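From: Kirstin Skinner
To: Peltley Specials list
Date: June 2021
Subject: Re: [specials] Aluminium body over steel tube, isolation and mounting

Hamish Dunbar wrote:

> I have the chassis for the Baltby back from the welder and I'm at the
> point of deciding how the body attaches. The frame is mild steel tube,
> main rails 3 inch round, with 1 inch square for the body hoops. The
> skins will be 1.6 mm aluminium, 3003 H14, wheeled in six panels.
>
> Three questions for anybody who has done this.
>
> 1. Do I fold the panel edges around the square tube, as the old
> builders did, or put a separate aluminium flange on and bolt that?
>
> 2. What goes between the two metals? I have been told felt, rubber
> strip, zinc chromate tape, and bare metal with paint, by four
> different people.
>
> 3. The scuttle. The original drawing shows it riveted solid to the
> firewall hoop. Mine carries the windscreen posts as well and I'm
> worried about cracking at the corners.
>
> The car will be used on the road, including in winter, and I don't
> want to do this twice.
>
> Hamish

Hamish,

I'll answer from the Lindsay car, which I bodied on much the same principle and have since had apart once, in February, for reasons that bear on your second question.

On edges. I folded mine around the tube at the door openings and the cockpit rim and flanged everything else. The fold looks right and it stiffens the edge, but the inside of it is a closed pocket that you can't clean, paint or inspect. At the cockpit rim it doesn't matter much. At the lower edge of the rear quarters it matters a great deal, as everything the tyre throws up ends in that seam. For the bottom edges I would use an open flange turned inward 20 mm, with drain slots, and a separate aluminium angle bolted to brackets off the lower rail. M5 stainless button heads into nutserts will do. Put a nylon shoulder washer under each head and a flat nylon washer behind, or you have simply moved the galvanic problem to the fastener.

If you do wrap the square tube, radius the corners of the tube first. 3003 in half-hard will take a bend of one thickness if the grain runs the right way, but a wheeled panel has already been worked and you may not know how hard the edge is by then. Anneal a strip 40 mm wide with the soap method, let it cool on its own, and dress it over with a slapper. A steel hammer will mark it and the mark becomes the crack.

On what goes between. Felt is what the Lindsay had when I got the old skins. It holds water against both surfaces. Where the felt had been, the aluminium was a white powder on one side and the tube was pitted deeply enough that I cut out two of the hoops. Solid rubber strip is better, but some black rubber carries enough carbon to conduct, and I have seen it make things worse. Check it with a meter before you buy a whole roll. EPDM foam is worse again if it is open cell.

What I have used, and would use again:

The steel is blasted, then two coats of epoxy primer within the recoat window, then a chassis topcoat. Do the insides of the bracket folds with a small brush before spraying. The gun won't reach them.

The back of each aluminium panel is scuffed with a maroon pad, acid etched, and given one coat of epoxy primer for 50 mm in from any place it meets the frame. Etch primer by itself is porous and isn't a barrier.

Between them goes UHMW polyethylene tape, 0.5 mm, stuck to the steel side only. It doesn't absorb water, the panel can slide on it, and it doesn't squeak. You will read that it comes unstuck. On mine it came away in one spot where I had put it over polish residue.

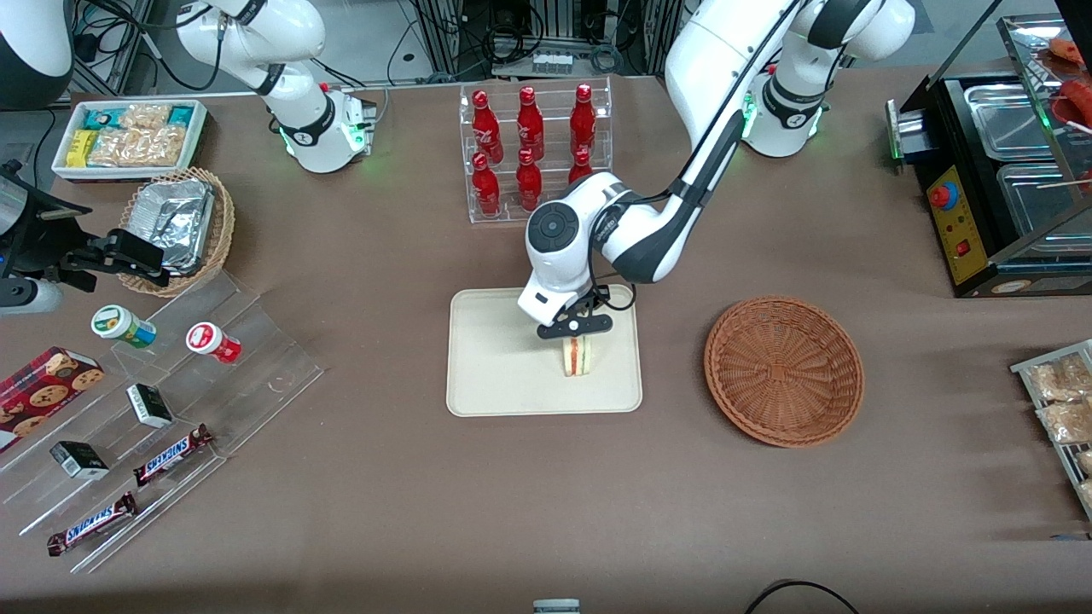
The sliding is worth some thought. Aluminium grows at close to twice the rate of steel, so on a panel 2000 mm long a 40 degree change in temperature gives a difference of just under 1 mm between skin and rail. Pin the panel solidly at both ends and that millimetre has to show up somewhere, generally as an oil-can in the flattest part of the door or as a row of elongated rivet holes. I fix each panel hard at one point only, near the middle of its top edge, and slot every other hole 2 mm along the length of the car. Torque the slotted ones lightly and use nyloc nuts where you can reach. Dark paint makes the temperature figure bigger, so if you're still thinking of the dark green, make the slots 3 mm at the tail.

On the scuttle. I wouldn't rivet it solid if the posts are on it. The drawing you have is for a car with an aero screen on two small feet, and the load from that is trivial. A full-width screen is a different thing. At highway speed it puts a steady rearward load into the posts, and on a rough road it adds a shake on top of that. The scuttle skin should carry none of it.

The way I did it was to run each post through the skin to a steel plate, 4 mm thick, welded to the firewall hoop with a gusset down to the main rail. The skin has a clearance hole 3 mm oversize all around, with a rubber grommet to close it. The post base is trimmed with a cast escutcheon which hides the hole and touches nothing structural. The skin itself sits on the hoop on UHMW tape and is held by eight M5 screws, the centre pair tight and the rest slotted.

At the corners where the scuttle turns down into the cockpit sides, make the inside radius no less than 25 mm. Mine were 12 to begin with, and I had a crack on the left after 800 miles and one starting on the right. I stop-drilled both, which held them for a while, then cut the corners out and welded in new pieces with the larger radius. TIG with 1100 filler planishes well. 4043 flows more easily but it is brittle under the hammer and it goes grey if you ever want to polish.

A few other items, in no order.

Rivets. If you use solid rivets anywhere on skin to skin joints, use the soft ones in 1100 and not 2117. You aren't building a wing, and the soft ones can be drilled out without chewing the hole. Pitch 30 mm, edge distance no less than two diameters.

Spacing of supports. With 1.6 mm sheet and reasonable crown I'd want something behind the panel every 200 mm where a hand is likely to lean on it, such as the door tops and the tail beside the filler. Elsewhere the shape holds itself up. Flat areas drum. A light pad of closed-cell foam, bonded to the skin and just touching the hoop, takes care of it.

Earthing. Once the body is isolated it really is isolated, and your tail lamps will not find a return through their brackets. I spent an evening on this. Run a separate earth wire to every lamp and one tinned braid from the body to the chassis, in a dry location inside the cockpit, with the joint greased.

Jacking. Put the jacking points on the main rails and mark them on the underside. A tire shop will otherwise find the body flange.

Exhaust. If the pipe leaves through the side panel, give it 25 mm of air all around and a separate heat shield. The UHMW tape goes soft at fairly modest temperatures, so within 200 mm of the pipe I used glass tape over the primer instead. The Pratau people use mica sheet there, which I haven't tried and which looks tedious to cut.

You didn't say what you are doing for the bonnet. If it hinges from the centre, fit the hinge before you trim the side panels to length. The hinge knuckle pulls the top panels together by a millimetre or two when the pin goes in, and the louvred sides then sit short of the rail. If you have already cut them, a wider bead along the bottom edge will cover it.

I have the bracket drawings as a PDF and can post them to the files area if others want them. The dimensions are for 1.25 inch square hoops, so the clamp pieces would need to be redrawn for yours. The slot table should apply as it stands.

What are you doing for inner wings? If they're going to be aluminium as well, I would settle their mounts before you bolt down the rear quarters, as there's no getting a drill in there afterward.

Kirstin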